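I bought a sun visor four summers ago for less than the price of lunch. The elastic went slack in the second year. I asked at three shops in town whether they could put in a new band, and all three told me to buy another visor. One of them sold me one, and the elastic in that went too.

My argument is a simple one. Things we wear every day should be made so that they can be taken apart and fixed, and the shops that sell them should be willing to do it. I don't think this needs a new law. It needs buyers who ask before they pay.

The usual answer is that repair costs too much. Sometimes it does. Akash Bhatt, who ran the counter at Mustero until December, told me a new zipper in a jacket cost his customers $40, and that plenty of them walked out when they heard the price. He didn't blame them. A new jacket of the same kind cost only a little more. But the price of the zipper was mostly time, and the time was mostly picking out glue and double seams that had been put there to make the jacket quick to sew. A jacket sewn with repair in mind would have taken him half as long.
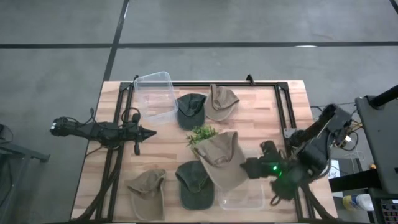
## What a workbench teaches

My aunt, Stella Simiyu, kept a sewing table by the kitchen window all the years I was growing up. Collars got turned on it, and hems let down. I learned to look at the inside of a garment first, and I still do it in stores, which embarrasses my daughter. The inside shows how much seam allowance there is and whether the lining is stitched or stuck.

Most people under 30 I talk to have never been shown this. Schools dropped it, and parents who weren't taught can't teach it. Zawadi Wanyama gives a free mending class in the back of the Athumani bookstore, and she says the hardest part is getting people to cut the first thread - they think they will ruin something that is already ruined.

Hats and visors are a good place to start. They are small, and a mistake on one costs very little. A brim wears at the edge and a band wears where it meets the forehead, so you know where to look. 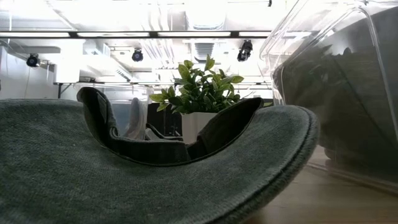

*A fabric visor with a stitched rim and a dark headband.*

I would like to see two things. The first is a plain line on the tag saying which parts can be replaced. The second is spare parts on the shelf, even if it's just bands and buckles. Flallance sells both for its bags, and some 1,000 people a year order them, according to the card in the box. It's a small number, but each order is a bag still in use.

I've since put a new band in the old visor myself. It took an evening and the stitching is crooked. I wear it to the market.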